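From: Sepehr Yazdani
To: Billermont office list
Date: 19th September
Subject: Re: Window repairs and the move to the second floor

> Can someone confirm whether the windows on the north side are getting
> new seals before the heating goes on? We were told June and then heard
> nothing more. Also, are the desks by the windows staying where they are?
> – Mahmoudi, second floor

Short answer to the first question is yes. The landlord has signed off on the seals and the contractor, Stavov, has given us a start date. They will do the second floor first, then the first floor, then the stairwell. They expect to spend four days on each floor and one on the stairwell.

The June date was for the survey only. It went ahead as planned, and the report listed 17 windows that need new seals and two where the handle has to be replaced as well. I should have sent that around at the time.

Please clear the sills before they start. That means plants, books, chargers and anything on a stand. Blinds can stay up, but pull them all the way to the top. 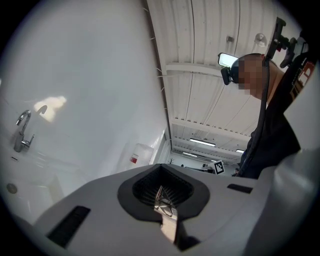
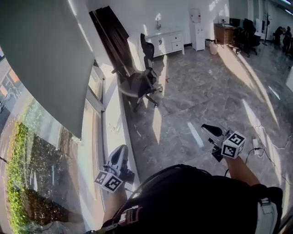
On the desks, they stay, but each one has to come forward far enough for a person to get a ladder behind it. If yours has cables fixed to the floor, write to me and I will ask Cinasent to unclip them. Please don't pull them up yourself – the last time that happened we lost the network on half the floor.

The cost to us is 900, which covers the handles. The seals are on the landlord. It comes out of the building budget and no team will be charged.

The sealant smells for a day or so. Stavov want the windows left open overnight on the days they work, and they have agreed to come back at 7 the next morning to close them. Bring a sweater.

Still open is the door to the back stairs, which sticks. It isn't part of this job. I have asked for a separate quote and will post it when it arrives.

Sepehr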